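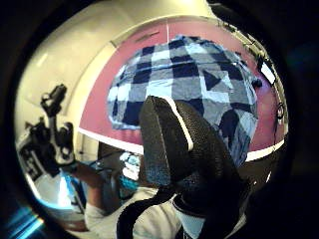

A plaid garment in navy, gray and pale blue on a pink tabletop.

Haster Extends Clothing Repair Program to Sostton Branch

August 14, 2026

The Haster Public Library will expand its clothing repair program to the Sostton branch this fall, adding evening hours and a lending collection of sewing tools that residents may borrow with a library card.

The expansion follows a first year in which demand at the main library regularly exceeded the number of places offered. Sessions at the main building are limited to 20 participants, and the library reported that most were fully booked within days of registration opening. A waiting list was introduced in the spring.

Under the new schedule, the main library will continue to hold two sessions a month, and the Sostton branch will hold one. The Sostton sessions will take place in the ground floor meeting room, which reopened earlier this year after work on its lighting and electrical outlets. Each session will last two hours and will be free of charge.

"Residents have told us that they own clothing they would like to keep wearing, and that they lack either the tools or the confidence to repair it," the library said in a statement. "The Sostton branch serves many households that cannot easily travel to the main building in the evening. Offering the program there was the change requested most often in our comment forms."

Participants are asked to bring one item per session. The item should be clean and should need a repair that can be finished by hand or on a standard home sewing machine. Suitable work includes replacing buttons, closing split seams, taking up hems, patching elbows and knees, and reattaching pockets. Staff will not accept leather goods, wetsuits, formal wear with beading, or items that require dry cleaning before they can be handled. Zipper replacement will be offered only at the main library, where heavier machines are available.

The program does not provide a drop-off service. Owners carry out the work themselves with guidance from an instructor, and items may not be left at either building between sessions. Unfinished repairs can be continued at a later session if a place is available.

The lending collection will include 7 portable sewing machines and 80 hand repair kits. Each kit contains needles, thread in basic colors, small scissors, a seam ripper, a measuring tape and a printed guide to common stitches. Machines may be borrowed for two weeks and kits for three. Renewals will be allowed if no other cardholder has placed a hold. Borrowers of machines must be 18 or older and must complete a short orientation, which will be offered before each repair session and by appointment at the main library.

Late fees will not be charged on kits. A replacement charge will apply to machines that are lost or returned with serious damage, in line with the policy already used for the library's other equipment loans. Thread and needles are treated as supplies, and borrowers are not expected to replace what they use.

Funding for the expansion comes from two sources. The city's waste reduction fund will cover instructor hours at both locations through next summer. The Plidel Foundation, which supports adult education in the county, has paid for the machines and the hand repair kits. The library did not request additional money from its general operating budget.

Fabric and notions for practice work will be donated by Yimyam, a remnant shop in downtown Haster, which has supplied the main library's sessions from the start. Residents who wish to donate fabric of their own may do so at the main library during regular hours. Cotton, linen, denim and flannel in pieces larger than a sheet of paper are preferred. Used clothing will not be accepted as a donation and should be taken to the city's textile collection points.

According to library records, participants brought 175 items to sessions at the main building during the program's first year. Shirts and work pants made up the largest share, followed by children's coats and school uniforms. The library plans to keep similar records at Sostton and will publish a combined report at the end of the funding period – the results will be used in deciding whether a third location should be added.

Registration for the first Sostton session will open in November, on the same day that the lending collection becomes available. Places may be reserved through the library's online calendar, by telephone or in person at either location. Four places at each session will be held for residents who register in person, a measure intended to help those without internet access. Canceled places will be offered to the waiting list in order.

Children between the ages of 10 and 17 may attend with an adult. Both meeting rooms are accessible by wheelchair, and adjustable tables are available at the main library. Requests for sign language interpretation or for printed materials in another language should be made at least one week before the session.

Experienced sewers who are interested in paid instructor positions may apply through the city's employment office. Two part-time positions are open at the Sostton branch, one of which requires some knowledge of sewing machine maintenance. Applicants must be available on weekday evenings.

The main library's current schedule is not affected by the changes, and existing reservations remain valid.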